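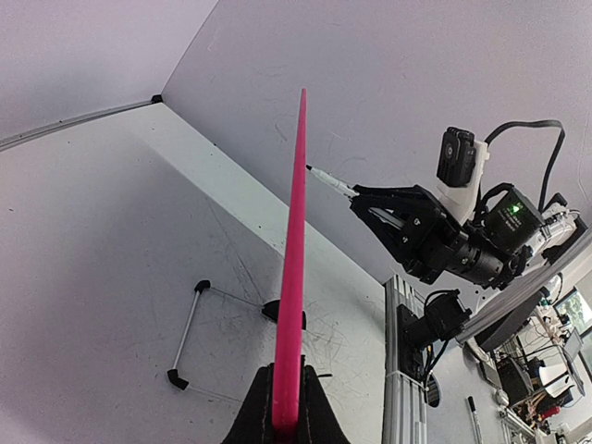
**Stevby Motion Software Group — handwriting FAQ**

**Is it really writing, or replaying a recording?**
The controller, Kirnus, runs a policy trained on 400 demonstrations. I'd call that writing, just. Murray Ashby wouldn't, and he has a point: give it a name unlike the training set and the letters fall apart.

**Why two arms for one pen?**
One arm holds the board by its pink edge, the other writes. The planner treats them as 2 separate problems, and I'm not convinced it should.

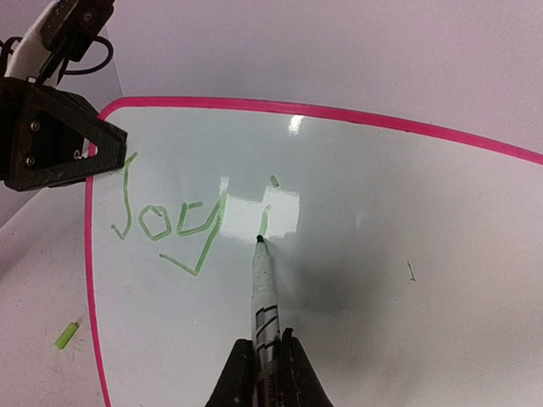
Pen pressure is the weak spot. There's no force sensing, so Kirnus guesses contact from the wrist cameras and motor current. Expect shaky strokes.

**Would more data fix it?**
People keep saying so. Adjoa Darko wants 3,000 demonstrations. I'd sooner see the delay between camera and command sorted first — it has been on the list since March.

**Can I use it with my own arms?**
You can try. The settings file assumes ours, and the calibration tool is fussy. Read the notes in the Kirnus folder before you ask Adjoa.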